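Karnstead Track Club Newsletter
Posted 2018-04-05

Outdoor season opens with a win at Penry

The Karnstead girls took first place in their opening outdoor meet at Penry, finishing ahead of Edero and Tuvport on a cold, windy afternoon. The boys finished second behind Edero and stayed close until the last two events.

The meet was scored five deep, with relays counting double. The girls led from the 100 hurdles on and were never passed in the standings. They swept the top three spots in the 300 hurdles and took first and third in the 800. The wind was in the runners' faces on the home straight for most of the day, so the sprint times were slow for every team. Coaches from all four schools agreed before the first heat to run the 100 in the usual direction and live with it.

In the distance races, Karnstead ran a junior and two freshmen in the girls' 1600. The junior sat behind the Tuvport leader for three laps and went by with 500 meters of hard running still in her legs, or so she told her teammates afterward. She won by four seconds. One of the freshmen was fifth in her first varsity race.

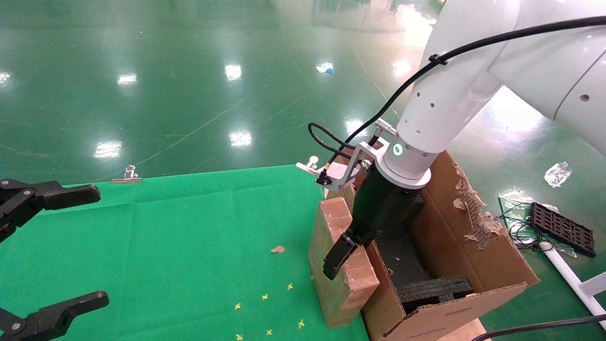

White arm with a black gripper over the green cloth.

The field events were less even. Karnstead picked up points in the long jump and the shot put but was shut out of the discus, where Edero took the first four places. The high jump was moved ahead of the triple jump after a shower came through, and several athletes had to choose between warming up for one and checking in for the other. Penry's officials gave extra time to anyone entered in both. The pole vault was called off because of the crosswind and will not be made up. No points were awarded.

For the boys, the best event was the 4x400 relay. Karnstead was third at the last exchange and finished first by a stride. Edero had already locked up the team title by then, but it was a good way to end the day. The 4x100 was a different story. The second exchange went outside the zone and the team was disqualified. The relay group will work on handoffs this week, and the order may change before the next meet. The boys also missed points in the 3200, where our top entry was held out with a sore calf. He is expected back for the home meet.

Home meet against Tuvport

The next meet is at home against Tuvport. Field events start at 3:30 and running events start at 4:15. The parking lot behind the gym will be closed for buses, so please use the lot on the north side and walk around by the tennis courts. Spectators need to stay off the infield, including during the throws. The shot put ring can be watched from the fence.

Concessions will be open from the start of the field events. We can still use people to help with timing, the long jump pit and moving hurdles. No experience is needed for the hurdles. If you can help, sign the sheet at practice or reply to this newsletter.

Track fund

The winter fund drive closed with $2,952. The money will pay for new starting blocks and two sets of crossbars. The blocks have been ordered and should be in use before the end of the season. The crossbars will wait until the pole vault standards have been checked, as one of them does not lock properly at the upper heights.

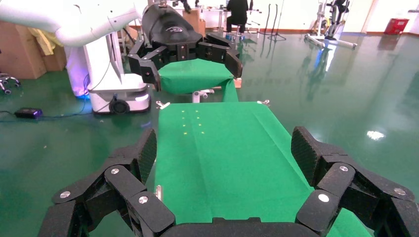
Uniforms are the other item on the list. The current boys' singlets are in their sixth season and several have been restitched at the shoulder. A new set is planned for next year, in the same colors. Please return all indoor warmups that are still out. A few medium tops are missing, and athletes moving up from the junior squad are waiting for them.

Conference and after

The conference meet is in May and will be held at Edero. Each school may enter three athletes per event and one team per relay. Karnstead's entries will be based on marks from the dual meets, and the coaches will post a list of current bests outside the locker room after each one. Athletes who want to try a new event should do it in the next two meets, while there is room in the lineup.

Team pictures will be taken before practice the day after the Tuvport meet. Bring your full uniform. Junior squad goes first, then varsity girls, then varsity boys.

This site uses cookies to improve your experience. By continuing to browse, you agree to our use of cookies. Accept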